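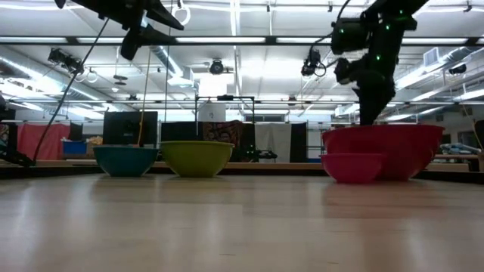 tonerdeaf wrote:
Two-sided printing on the Mideo does work over wireless. You have to switch it on in the driver as well as on the panel, and the panel forgets every time it sleeps. Mine sleeps a lot. We have that in common.

plerthorpe_pat wrote:
Did that twice. Still one side only, and now it wants me to "align the media." The media is paper. It looks aligned to me.

rimton2 wrote:
Old driver. Get the one from 10/6/18, remove everything else Mideo put on your computer, restart, then install. Took me 15 minutes.

tonerdeaf wrote:
Disagree. That driver broke scanning for me and I had to go back to the September one.

rimton2 wrote:
Scanning was broken before. You just hadn't tried it.

tonerdeaf wrote:
Fair, but I still liked not knowing.

plerthorpe_pat wrote:
New driver is in. It printed 50 pages on both sides – the second side upside down. Progress, I guess?

østergaard_fan wrote:
Change the binding from short edge to long edge. Or buy an Østergaard like I did. It cost me 185 and has never asked me to align anything.

rimton2 wrote:
Yours doesn't do two-sided at all.

østergaard_fan wrote:
Correct. I turn the paper over by hand.

plerthorpe_pat wrote:
Long edge fixed it. Scanner's dead though.

Contact us | © Plerthorpe Print Forum | Back to top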